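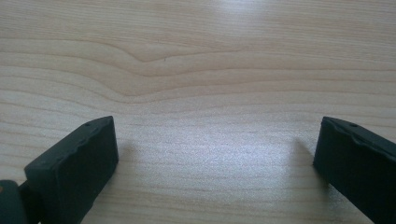
How do you score a cricket match properly when you're the only one doing it and you've never done it before?

Start with the bowling side of the book and let the batting catch up at the end of each over. Every ball gets a mark in the bowler's box first (a dot for nothing, a number for runs off the bat), and then you copy the runs across to the batter. If you do it in that order every single time, you'll always know which ball you're on, and that's the thing a new scorer loses first.

Some background from me, the person asking. I got talked into scoring for Liludstead this season, and my first game is a 39-over match against Warkuritz (odd number, I know, it's a league thing to do with the light). I played a bit of softball growing up and I've watched plenty of cricket in the past couple of years, so I know the game, but the scorebook looks like a tax form. I've worked through a few old innings on my couch with the video paused and my totals never match. Last night I had the batting adding up to 126 and the bowling adding up to something else entirely. Where do leg byes go? Who gets charged with a wide? What do I do when the umpire signals and I have no idea what he means? I'm excited about this and I really want to get good at it, so please be as picky as you like.

Posted 18/05/2026 by legbyelaura

Posted by oldrollerman

Just use an app. Our club switched and the book has been in a drawer ever since. It does the adding for you and you can undo a ball if you get it wrong. Bring a charger. 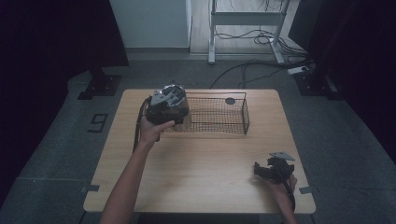 Adalberto Mendonça
Scorer, Leite Cricket Club, and scoring helper on this board

Welcome to the best seat at the ground! I've been doing this a long time and I still get a little thrill opening a clean page, so forgive me if I go on a bit.

Your totals not matching is completely normal, and it's nearly always extras. There are four kinds you'll see every week, and they split down the middle.

Wides and no-balls are charged to the bowler. They go in the bowler's runs, and they also go in the extras section at the bottom of the batting page. Neither one counts as a legal ball, so the over gets longer. If the batters run on a wide, all of those runs are wides too. If the batter hits a no-ball for four, the four goes to the batter and the one goes to no-balls, and the bowler wears all five.

Byes and leg byes are NOT charged to the bowler. They go in extras and in the team total, and that's it. The ball itself still counts as one of the six. People new to the book put leg byes in the bowler's column all the time, and I'd bet a good lunch that's where your 126 came apart.

So here is the check, and please do it in pencil in the margin until it's second nature:

Batters' runs plus all extras equals team total.
Bowlers' runs plus byes plus leg byes equals team total.

If you play under rules with penalty runs, those get added on the bowling side as well, but you may go a whole season without seeing any.

When those two lines agree, you get to feel wonderful for as long as it takes the next over to start. Do it at the fall of each wicket if you can. An error found after 2 overs is easy to track down. An error found at the end of the innings means going through the whole thing while both captains stand behind you asking whether it was a win.

Symbols. A dot is a ball with nothing off it. A plain cross is a wide (the batters run one, add a dot in a corner of the cross, and so on). A circle is a no-ball, and runs off the bat go inside it. A triangle pointing up is byes and one pointing down is leg byes, with the number inside. W is a wicket to the bowler. A run out isn't credited to the bowler, so don't put a W in the bowling box for that one! If nothing else happened on the ball, it gets a dot there, and the wicket is shown on the batting page as "run out" with no bowler's name next to it. If all six legal balls are dots, join them up into an M for a maiden. I love drawing an M. If the bowler took a wicket in that over, it's drawn as a W instead, and that's even more fun.

Signals. You have to acknowledge every one. Raise your arm, wave a book, flash a light, whatever the umpire can see, and keep doing it until he drops his hand. If you don't know what he means, don't acknowledge it. He'll stand there and repeat it, and that buys you time. One arm out sideways is a no-ball, both arms out is a wide, an open hand raised overhead is byes, and a hand tapping a lifted knee is leg byes. At a break you can walk out and ask about anything else. Umpires are nice about this, they would much prefer the question.

Names are the other thing. Get both team sheets before the toss if you possibly can, and ask someone from the visitors to sit near you for the first few overs. Fielders all look the same from the boundary. If you can't tell who took a catch, write "ct" and leave a gap and find out later. Never stop watching the game to chase a name.

And cut-off times at lunch or drinks: write down the score, the over, and who was on strike. I once came back from tea in a match at Tirov sure that the left-hander was facing, and he wasn't, and I spent four overs giving his runs to his partner. It took me a whole evening in February to sort that page out for the club history, when I was copying up old books for the winter.

About the app. It's a fine tool and I use one alongside the book. But it will only add up what you tell it, and if you tap byes when it was wides it'll happily carry the mistake all day. Learn the book first, I'd say, and then the app is easy. We had a side make 400 in a day once and I had the whole innings on paper, every ball, and you can read it today like a story.

Sharp pencils, an eraser, a clip for the wind, and a sandwich you can eat with one hand. Come back and tell us how the Warkuritz game goes!

Posted by legbyelaura

It WAS the leg byes. I went back through the innings and I'd put every one of them on the opening bowler, poor guy. Both sides say 126 now and I may have cheered out loud. Thank you so much! One more thing, if a batter retires hurt and comes back later, do I start a new line for him or use the old one?

Posted by Adalberto Mendonça

Old one! Put "retired hurt" in light pencil next to his name, note the score when he went off, and rub it out when he walks back in. His runs carry on from where they stopped. If he doesn't come back, ink it over as "retired not out" and don't count it as a wicket.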